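Droretside Library e-resources workshop notebook

Print this page | E-mail this page

Saturday, 9:40 am

In early with coffee before the doors open, so writing this up while it's fresh. The new search page is up on the test site and I'm very happy with it! One box, all the databases behind it, and for the first time the local newspapers come up in the same list as the magazines. Mirjam Van Loon and I spent most of yesterday afternoon throwing silly searches at it and it held up well.

What we tried: 200 searches copied from the reference desk slips (names and card numbers left off, of course). These are real questions in people's own words, spelling mistakes and all. 121 of them gave something useful on the first screen, which beats the old page by a mile. The old one would give you nothing if you typed "arthritus" and then sit there looking pleased with itself. Now it offers the right spelling and carries on.

Still not happy with:
- anything with an apostrophe (O'Something authors vanish completely)
- "colour" and "color" treated as two different words, so you miss half the art magazines
- dates on the scanned newspapers, which sort by the day they were scanned

The colour one matters more than it sounds. Somebody looking for colour theory or colour blindness gets our Canadian titles and none of the American ones. Mirjam thinks there's a word-pairs file we can fill in ourselves. She started a list on the back of an envelope (centre/center, grey/gray, catalogue/catalog, tyre/tire) and by closing it had gone onto a second envelope. Must type that up before it goes in the recycling.

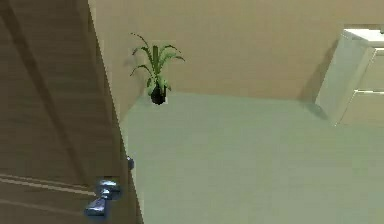
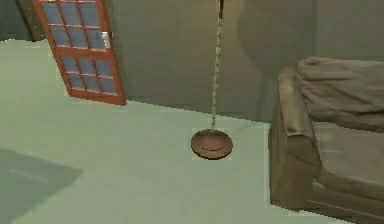
Next thing: the subject headings. We have 259 of them on the A to Z page and I would bet most visitors use a dozen. I'd love to group them into plain headings like Health, Money, Family History, Homework, Fixing Things. Fixing Things is my favourite and I will fight for it. The car repair manuals are some of the best stuff we pay for and they've been sitting under "Technology, Applied" for years, where no one with a broken clutch is ever going to look.

Tried the grouped version on the branch tablet as well as the desk computers. Looks lovely on the tablet, big buttons, easy to hit with a thumb. On the older desk screens the last column drops below the first and you have to scroll to find it. Valgate (they host the page for us) say it's a setting on their side and to send them a screen grab. Will do that Monday-ish.

Logins: home users still get asked for their card number twice, once by us and once by Barico when they open a magazine. Barico's help line was very patient with me and walked through the whole thing. We're sending the card number with a space in the middle and their end doesn't like it. Took the space out on the test site and got straight into a gardening magazine on the first go. I may have cheered. Needs trying from a proper home connection before we call it fixed, so if you're reading this and have ten minutes at home tonight, please have a go and write below what happened.

Also had a good poke at Tiêu, the Vietnamese-language collection we have on trial until the end of March. Novels, cooking, kids' picture books with sound. The search works with or without the accent marks, and I wish everybody's did! We need to put it higher on the page or the trial will be over before people find it. Mirjam suggested a spot right beside the newspapers and I think she's right.

To do:
- type up the envelopes
- screen grab to Valgate
- ask Barico for the 3 missing journal covers
- move Tiêu up
- rerun the searches that failed, once the word pairs are in

11:15 am, adding one more. A student at the desk just used the new page to find two articles on river ice for a school project and asked if she could keep the link. Told her it's the test site and it might move. Wrote it down for her anyway.

Last updated: March

Contact the e-resources desk | Copyright Droretside Library | Back to top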